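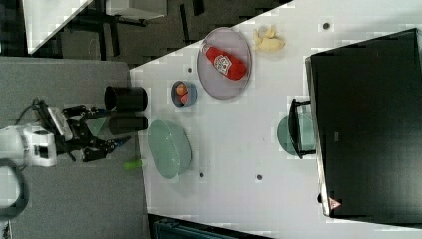 The gripper near the black cup, with the ketchup and the blue bowl further along the table.

I spent most of October 2022 teaching a robot arm to handle kitchen things by remote control. The project is called Wilano. Five of us take turns at the controls, and so far we have saved 367 runs.

My first week was slow. I kept watching my own hands when I should have been watching the gripper. Thin plastic gave me the most trouble. It barely shows up on the wrist camera except where it shines, so I come in low with the fingers wide open and go by the bright edges. 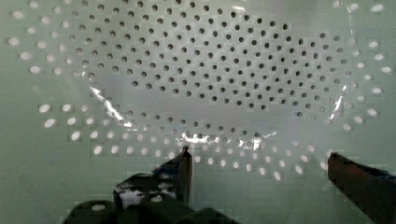

Wrist view, clear film over the holes.

I throw out more runs than I expected to. If I stop halfway to think, the pause goes into the recording, and the arm can learn the pause too. I would sooner start over. 138 of my early tries went that way. 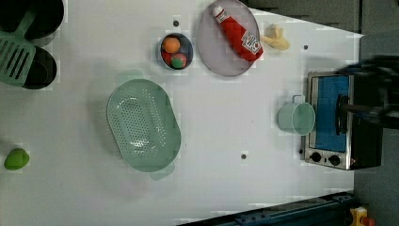 What I do differently now

I say the steps out loud before I touch the controls. I pick one side to approach from and stick with it for the whole set. Between sets I move the dishes a little – a few inches is enough – so the arm can't get by on memory of where things were.

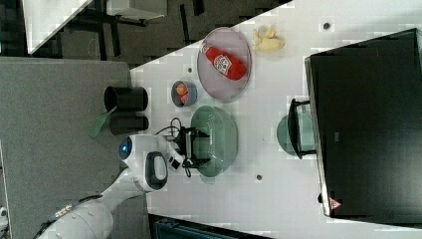
I also take a break after every set, even a good one. My wrists get stiff and my depth judgment goes first, usually before I notice I'm tired. In February we start on drawers, and I still need to relabel the last batch of runs before then.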